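**Slide 4: packing bench, Taheri site**

Start with what changed. Since May the arm has done the reach into the bag; two packers per shift now check and clear faults.

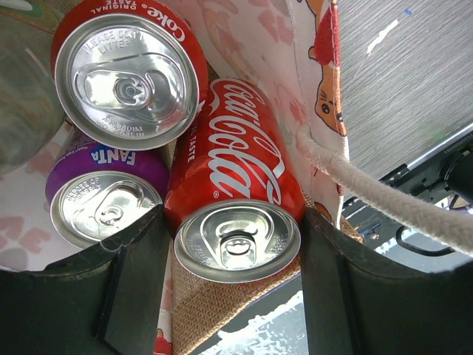

R. Vutard
Process engineer, Brunier

Drinks cans packed closely in a fabric tote. Soft walls and rope handles are harder for the arm than rigid crates. Pause on the grippers.

Staff points:
- less bending, more standing at a screen
- up to 22 stops a shift, each cleared by hand
- pay grade for fault clearing still open

Go to slide 5, rota.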